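How to cut paper squares for a memory game

A set of plain squares is enough for a first game, and you can make one from office paper in an evening. Use 160 gsm if you can get it. Ordinary printer paper works but the drawings show through from the back.

What you need

Paper or thin card
A metal ruler
A craft knife and cutting mat
A pencil and a rubber

Cutting

Mark the long edge of the sheet every 4 cm, then do the same along the opposite edge. Join the marks with a light pencil line. Turn the sheet and repeat. Cut all the lines in one direction first, going over each one twice with light pressure. Pressing hard drags the paper and leaves a furry edge.

Stack the squares and tap them on the table. Any that stick out can be trimmed or thrown away. Rub out the pencil marks before you draw anything.

Drawing the pairs

Keep the pictures simple - a key, a fish, a cup. Hala Lahlou, who tested this set with her class in Wenduvville, found that children under five mixed up the cat and the fox, so I dropped the fox. Felt tips bleed on thin paper. Coloured pencil is safer.

Laying out

For small children begin with a few squares in short rows and leave a narrow gap between them so they are easy to pick up.

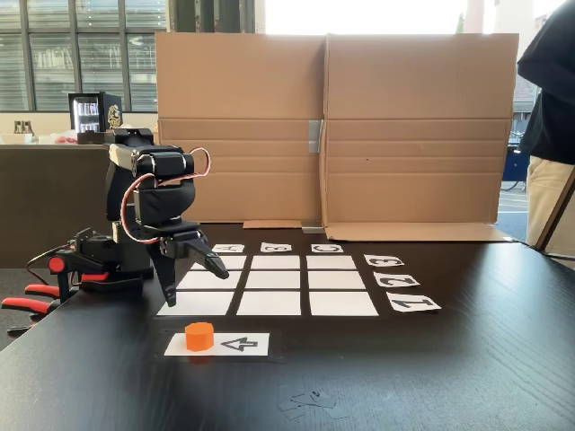
Older players can manage 42 squares, but you will want a bigger table. Store the set in an envelope with a spare blank or two, as one always goes missing.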